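Keeping furniture in use: an interview with the head of the Sekel workshop

January 22, 2022

The Sekel Furniture Service has collected, repaired and passed on household furniture in the district of Vernamero for 16 years. Its workshop occupies the ground floor of the former print works on Sandberg Street, with a second store at Balumen. The head of the workshop met us there shortly before the new acceptance rules come into force in April, and spoke about what is collected, what is turned away, and what households could do before they pick up the telephone.

The service was set up to supply tenants moving into unfurnished social housing. That remains its first duty. Under the agreement with the district, a household referred by the housing office may choose up to six items without charge, and anything left in the showroom after four weeks may be sold to the public. Last year 75 households were furnished in this way from the Sandberg Street showroom alone.

"The figure is lower than we would wish," the head of the workshop said. "The demand was there. What we lacked was beds, and small tables, and chests of drawers that a person can get up a staircase. We were offered a great many wall units. A wall unit made to fit one particular room in one particular house is very hard to give to somebody else."

Chests of drawers were mentioned several times in the course of the conversation. They are the item most often asked for by families with children, and they are also the item most often refused at the door. The usual fault lies in the drawers. Runners wear down, bottoms sag and drop out of their grooves, and a previous owner may have tried to put matters right with nails.

"I would ask people to leave the nails alone," he said. "A drawer bottom that has come out of its groove is a small job for us. We take the drawer apart, clean the groove, turn the bottom over if it has bowed, and put it back. If it has been nailed all the way round, the side is generally split by the time we see it, and then we are making a new side. That might be an afternoon's work for one drawer."

Asked whether an afternoon on one drawer could be justified, he said that it depended on the rest of the piece. The workshop has no fixed limit on hours, although the bench staff are expected to speak to him before beginning anything likely to run beyond a day. Solid timber is usually considered worth the time. Veneered pieces are judged by the state of the edges. Chipboard which has taken in water is not accepted in any circumstances.

"It swells and it stays swollen," he said. "There is no repair. We have had donors stand in the yard and tell us that it only needs to dry out, and I understand why they hope so, but we have to send it back with them or charge for its disposal."

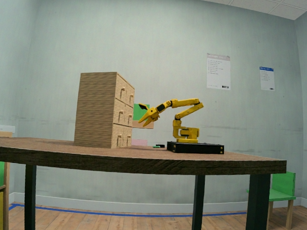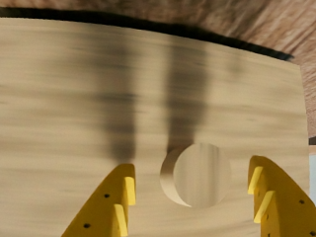

Computer-rendered views: a light-brown wooden chest of drawers on a table (first) and the grain of a pale beige wooden panel (second).

The matter of disposal led to the new rules. From April, donors will be asked to complete a short form before a collection is booked, stating the height and width of the item, whether it can be taken apart, and whether anything is missing. The form may be completed by telephone for those who prefer it. Items measuring more than 200 centimetres in any direction will be accepted only where they can be dismantled without tools that the van crew do not carry.

He was frank about the reasons. The van makes its rounds on three days of the week, and a wasted call on the Balumen side can take up most of a morning. On one day last autumn the crew made five calls and brought back a single kitchen chair.

"It was a good chair," he added. "But the crew had been told on the telephone about a dining set, two wardrobes and a bed. The wardrobes would not come down the stairs. They had been put together in the bedroom by someone who had glued every joint, and they will stay in that bedroom until they are broken up. The form would have told us so."

On the question of surface finish, his advice to households was to do less. The service does not strip and repaint furniture as a matter of course. Tables are washed, allowed to dry, and rubbed down lightly along the grain where rings or scratches have raised the surface. A thin coat of oil or wax follows, according to what was there before. Tenants receive a printed sheet with each wooden item, which recommends a damp cloth for everyday cleaning and advises against leaving wet things standing overnight.

"People apologise to us for marks," he said. "A mark on a table top is of no great concern. I look underneath first. I want to know whether the frame is square, whether the legs are tight, and whether there is worm. If those are in order, then I look at the top, and even then a family that needs a table will not mind a ring left by a cup. We did offer painted furniture for a time. The tenants asked us for plain wood, and the painted pieces stayed in the showroom."

Woodworm is dealt with at Balumen, where affected items can be kept apart from the rest of the stock. Each is treated, wrapped and held for several weeks before inspection. He acknowledged that the store there is nearly full and that the arrangement cannot be extended without more space. The district has been asked for the use of the adjoining garage, and a reply is expected before the summer.

The workshop also trains. Places are offered to people who have been out of work for some time, on referral from the employment office, and each place lasts for 34 weeks. Trainees begin with chairs.

"A chair has everything in it," the head of the workshop said. "It has joints at awkward angles, it has to bear a person who leans back when he ought not to, and you find out very quickly whether you have glued it properly. After chairs they move to drawers, and after that to whatever comes in. By the last weeks I would expect a trainee to look at a piece, tell me what is wrong with it, and tell me how long it will take. The second part is the harder one to learn. I still get it wrong."

Several former trainees have gone on to joinery firms in the district, and two are now employed at the bench in Sandberg Street. He would like to see a recognised certificate at the end of the placement. At present trainees leave with a letter setting out the work they have done, which some employers value and others set aside. Talks with the technical college have begun but have been slow, in part over the question of who would carry out the assessment.

We asked what he would say to a household in Vernamero which has an old piece of furniture and is uncertain whether to offer it.

"Pull the drawers out and look at them. Open and close the doors. Put your hand on the top and see whether it rocks. If it rocks, turn it round and try again, as it may only be your floor. Then telephone us and describe what you found, and we shall tell you whether to keep it for us. Please keep the screws. If you take a bed apart, put the screws in a bag and tie the bag to the bed. We spend more time than I care to admit looking for bed bolts in the right length, and the old sizes are no longer sold in the shops here."

He also asked donors to remember keys. A wardrobe door with a lock and no key will often swing open, and a new lock seldom fits the old opening without further cutting. Keys may be handed to the van crew or posted to the workshop with a note of the donor's street.

The showroom on Sandberg Street is open to the public on Thursday afternoons and on the first Saturday of the month. Referred households are seen by appointment on other days. Collection forms will be available at the showroom, at the district office and at the Balumen store, and bookings already made under the present arrangement will be honoured without a form.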